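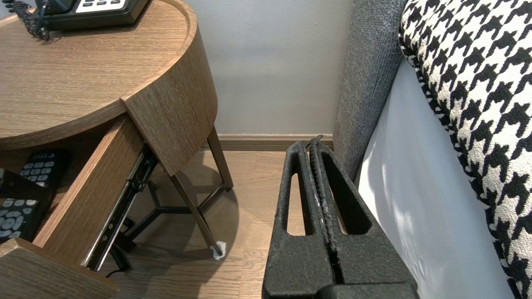
Chapter 2. Can It Tidy Up Yet?

I get asked this every September, usually by somebody with a messy bedroom. My short answer is "sort of." Putting a remote away sounds like nothing, but split it up and you'll find two jobs hiding in there:

1. Reach the thing without snagging whatever is next to it. 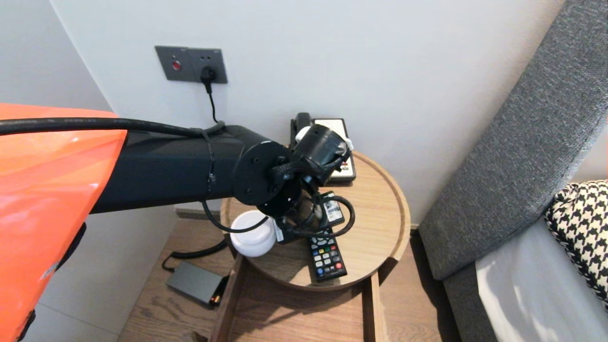

2. Close on it and keep hold.

Job 2 is where my class at Gallivmont loses its patience. A person feels for the edges and squeezes – done. A machine has to line up first,
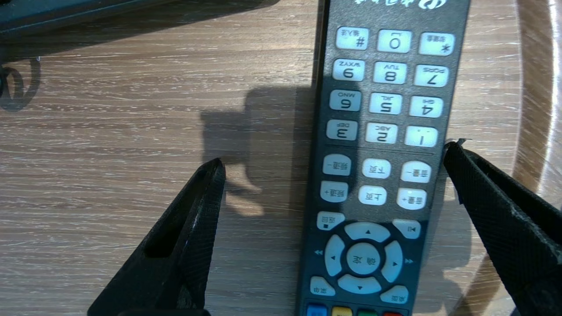

and a small error in the angle can ruin the whole try. We'll work through the Kollár exercises on that, up to 40 tries each.

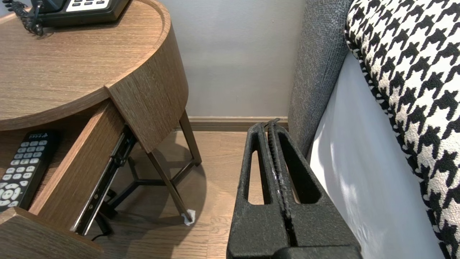 Furniture is my own favorite headache. A drawer wants to be pulled straight, along its slide, and the arm has to agree with it. With a round nightstand like this one, even the drawer front is an awkward thing to grab. Keep that in mind as you start Section 2.1!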